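I will say it plainly: stop waiting for the finger pads to fail. We run a hand-held gripper at Pirnwood for teaching pick jobs, and for most of a year our upkeep plan was "Clive Lambert will notice." Clive is great! But he's also on vacation in May.

So every Wednesday I take six minutes (I timed it), open the fingers wide over something plain and pale, and look. Tips level? Pads seated? Screws where they belong? Then I wipe the lens and write one line in the notebook.
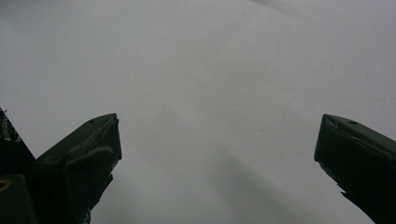
Lukian Chornovol thinks this is fussy. He'd swap pads every 1670 grips and never look at them in between – fine on paper, but a count can't tell you that somebody dropped the thing on Tuesday. I'd keep his number as a backstop and still do the looking.

And please, buy spares before you need them. We had 56 grips left to do on the Morrison job when a pad let go, and the drawer was empty.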